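Looking after records you play every week

Most of the records that come through the shop with noise on them aren't worn out. They're dirty, or they've been kept badly. The tips below are the ones we give over the counter at Platano, with a few sent in by regulars. 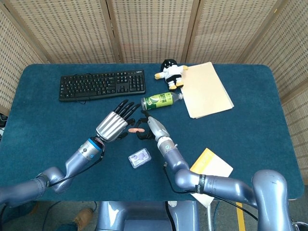

Clean before the first play, even if the record is new. Pressing plants leave dust and bits of paper in the sleeve, and the needle will push them into the groove.

For a quick clean, use a carbon fibre brush. Let the record turn, rest the bristles on it for a couple of turns, then draw the brush slowly off towards the edge. Don't press.

For a proper wash, use distilled water with a drop of washing-up liquid. Tap water leaves scale. Keep the label dry. Wipe round with the grooves, never across them, then rinse with plain distilled water and stand the record in a dish rack. Leave it 20 minutes at least, longer in winter.

Throw out torn paper inners and buy the poly-lined sort. Kusum Awasthi, who has 800 LPs in a back bedroom, puts the old printed inner behind the new one so nothing gets lost.

Store records upright. A stack lying flat will warp the ones at the bottom. They should be snug on the shelf but still slide out with one finger. Keep them away from radiators and south-facing windows.

Check the shelf as well. Records are heavier than people expect, and a long shelf with no upright in the middle will sag. Cường Võ fitted a divider every 4 inches after his first unit bowed.

Clean the needle, back to front only. A dry stylus brush is enough for most weeks.

Price stickers: warm the sticker with a hairdryer on low, with the record out of the sleeve, and peel from one corner. Lighter fluid on a cotton bud lifts what's left on a laminated cover. Don't try it on matt card, as it can stain.

Cassettes: wind them right through and back once a year, and clean the heads with isopropyl alcohol.

Nga Hứa asks about wood glue for cleaning. It can work on vinyl, but never use it on shellac 78s, and practise on something from the bargain box first.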